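Student Project Report: Visit to the Open Day of the Cullwood Automation Laboratory
Prepared by Bence Medve and Mariann Hegedűs
Course: Introduction to Automated Handling
Submitted Monday, September 23, 2024

Purpose of the Visit

The course requires each project pair to attend one public demonstration of automated equipment and to report on its content and organization. We attended the open day of the Cullwood laboratory, where the handling group presents its simulation work to students and local companies. Our assignment was to record how a simulated work cell is prepared, what tasks the arm is given in it, and how the results are judged.

The program had two parts. The morning was a talk by Italo Ferraro on the group's current project, Narinero. The afternoon was a demonstration on a large screen, during which visitors could request a change of view or ask for a trial to be repeated.

The Simulated Work Cell

Narinero is concerned with storage furniture. Mr. Ferraro explained that drawers are a useful test for an arm because the handle is small, the direction of pull is fixed, and neighboring drawers leave little room for error. The simulated room includes a table, a small wooden cabinet with knobs on its drawers, and shelving behind. Students of the laboratory built the room over one semester and have changed it little, so that trials recorded at different times can be compared. 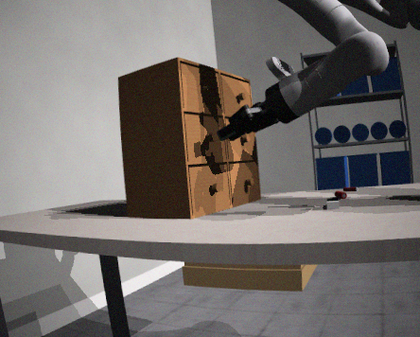 Norbert Orbán wondered whether a cabinet with six drawers was too easy a case, given that the knobs all sit on flat fronts and a real office has recessed handles, locks, and drawers that stick. He asked that the report mention this. We agree that the point is fair. Mr. Ferraro's answer was that friction can be adjusted for each drawer, and that recessed handles are planned for October.

Lighting received more attention than we had expected. The group changes the position and strength of the light between trials, and the shadows of the arm and the cabinet then fall in different places. An image-based controller that has learned from only one lighting setup may mistake the edge of a shadow for the gap between two drawers. According to the talk, this was the most common cause of failure in the first version of the project.

Conduct of the Demonstration

The demonstration was run by Bence Hajdu from a desk beside the screen. Each trial began with a written instruction to the arm, which was read aloud to the visitors. The operator then started the controller and did not intervene until the trial had ended or the time limit had passed. We consider this a sound procedure. At other events we have attended, it was difficult to tell which movements were automatic and which were made by hand.

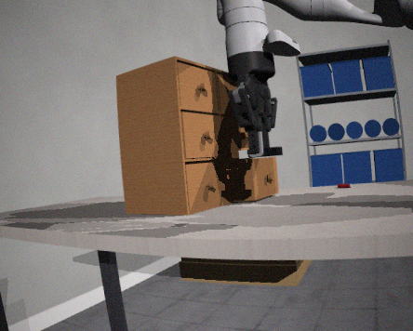 The time limit was two minutes per trial. A trial was counted as successful only if the arm had completed the instruction and had moved clear of the cabinet. Contact with a drawer other than the one named was noted separately and did not end the trial. The operator kept the record on a printed form, a copy of which was given to us for this report.

The laboratory stores every trial, including the failed ones. At the time of our visit the archive held 1,747 trials, of which 800 had been reviewed by a person. The remainder had been scored by the software alone. When we asked how often the two methods disagree, we were told that a comparison is under way and that no figure can be given yet.

Views of the Work Cell

Visitors were shown the cell from the side and from overhead. The side view is suited to judging the height of the gripper in relation to the drawer fronts. The overhead view shows how much of the table the arm covers as it folds and extends, and makes it easier to see whether the elbow has room to turn. In our opinion the two views should be shown together, which the screen at the open day did not allow.
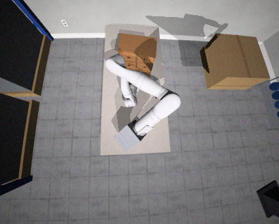 Handling of Loose Objects

The last part of the demonstration concerned loose objects. A small cube is a simple shape, but it can tilt between the fingers if it is gripped away from its center, and the controller must then decide whether to continue or to set it down and try again. Mr. Hajdu repeated one trial at our request with a different starting position for the cube.

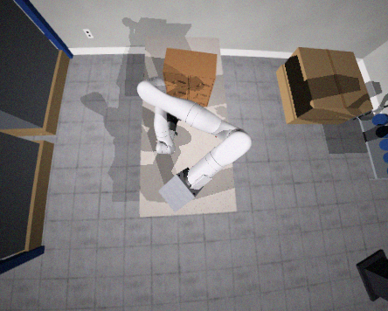

The choice made at this stage depends on a threshold set by the operator. A strict threshold leads to many repeated grasps and a greater chance of running out of time. A loose one saves time but allows the object to be released at an angle. The handout refers to these as the Hauser setting and the Politz setting, after the rooms in which they were first tested.

Remarks and Recommendations

The visit met the requirements of the course. We recommend that future pairs request the handout in advance, as the terms used in the afternoon are defined only there. We also recommend that more time be set aside for questions after the talk, which ended late and shortened the break. A copy of the trial form is attached to the printed version of this report.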